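Wachs, Rotwein, Ruß: Was ich beim Waschen der Altarwäsche gelernt habe

Seit einigen Jahren nehme ich die Altarwäsche unserer Kirche in Kaler mit nach Hause, und das heißt: Bei mir auf der Leine hängen Kelchtücher neben Geschirrtüchern. Am Anfang habe ich so ziemlich alles falsch gemacht (ein Altartuch mit Hohlsaum bei 60 Grad und danach in den Trockner, ich möchte nicht darüber reden). Inzwischen habe ich meine Ordnung gefunden, und da mich immer wieder Leute aus anderen Gemeinden fragen, schreibe ich das jetzt mal zusammen.

Zuerst das Wichtigste für alle, die neu anfangen: Das Korporale und die Kelchtücher kommen bei mir nie gleich in die Maschine. Ich weiche sie vorher in einer Schüssel mit klarem Wasser ein, die ich nur dafür benutze, und dieses erste Wasser gieße ich in den Garten auf die Erde und nicht in den Ausguss. So hat es mir meine Vorgängerin gezeigt, so kenne ich es auch aus anderen Sakristeien. Bei mir bekommt es die Rose neben dem Schuppen, und die blüht wie verrückt! Danach darf alles ganz normal gewaschen werden.

Kerzenwachs

Bitte nicht mit dem Fingernagel kratzen, solange es noch weich ist, das reibt man nur tiefer hinein. Ich lege das Tuch über Nacht ins Gefrierfach, am nächsten Morgen lässt sich das meiste einfach abbrechen. Was übrig bleibt, kommt zwischen zwei Lagen Löschpapier und wird gebügelt, mittlere Stufe, ohne Dampf. Das Papier oft weiterschieben. Küchenpapier geht auch, nur eben ohne Aufdruck, sonst hat man hinterher blaue Entchen auf dem Altar.

Bei farbigen Kerzen bleibt manchmal ein Schatten. Da tupfe ich mit etwas Spiritus nach und wasche dann gleich. Vorher an einer Ecke ausprobieren, vor allem bei bestickten Sachen.

Messwein

Wir nehmen weißen, schon aus Rücksicht auf die Wäsche, aber zu Festen gibt es doch mal roten. Frische Flecken spüle ich kalt aus, dann Gallseife drauf, 30 Minuten liegen lassen, ausspülen, waschen. Alte Flecken sind zäher. Da hilft mir Sauerstoffbleiche, aber nur bei weißem Leinen. Ich habe lange das Pulver von Dedidari genommen, die Packung mit 500 Gramm reicht bei mir fast ein Jahr. Ein anderes tut es vermutlich genauso.

Lippenstift ist übrigens hartnäckiger als Rotwein. Ein Tropfen Spülmittel direkt auf den trockenen Stoff, mit der Fingerkuppe einarbeiten und erst dann Wasser dazu.

Bügeln

Leinen bügle ich feucht, richtig feucht, und von links, wo gestickt ist. Wer es hat trocknen lassen, rollt es eben noch mal in ein nasses Handtuch ein und wartet ein Stündchen. Das Korporale wird in neun Felder gefaltet, mit der Innenseite nach innen, damit eventuelle Krümel drin bleiben. Ich falte von Hand und drücke die Kanten nicht mit dem Eisen platt, das Leinen bricht dort sonst mit den Jahren. Die langen Altartücher falte ich gar nicht mehr. Die kommen auf eine Papprolle, wie sie im Stoffladen übrig bleiben, und ein altes Bettlaken drumherum.

Stärke? Nur ein Hauch, und nur bei der Palla.

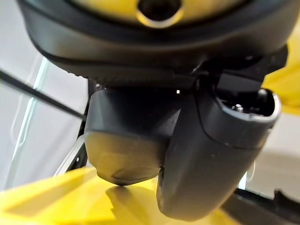 Kann man Wachs auch aus einem Messgewand herausbügeln?

Bei Seide, Brokat und allem mit Goldfaden würde ich das Bügeleisen weglassen, nur das harte Wachs vorsichtig abheben und den Rest einer Reinigung geben, die sich mit Paramenten auskennt. Bei einem schlichten Gewand aus Polyester geht es auf niedrigster Stufe mit Papier darunter und darüber.

Leuchter

Die Messingleuchter stelle ich kopfüber auf Alufolie in den Backofen, ganz niedrige Temperatur, und lasse das Wachs ablaufen. Aber nur, wenn wirklich nichts geklebt oder lackiert ist! Sonst heißes Wasser aus dem Kessel in eine alte Schüssel und einen Lappen dazu. Das Wachswasser bitte nicht in den Abfluss schütten, erst kalt werden lassen und die Scheibe obenauf abnehmen. Im Juli sind bei uns die großen Leuchter dran, da kann ich draußen auf der Bank arbeiten und muss hinterher nicht die Küche schrubben.

Das könnte Sie auch interessieren

Weihrauchgeruch aus Vorhängen und Polstern bekommen
Kerzenreste einschmelzen: 16 Ideen für den Winter
Gesangbücher mit losem Rücken selbst kleben
Silber putzen ohne Kratzer
Stockflecken im Taufkleid
Adventskranz, der nicht nadelt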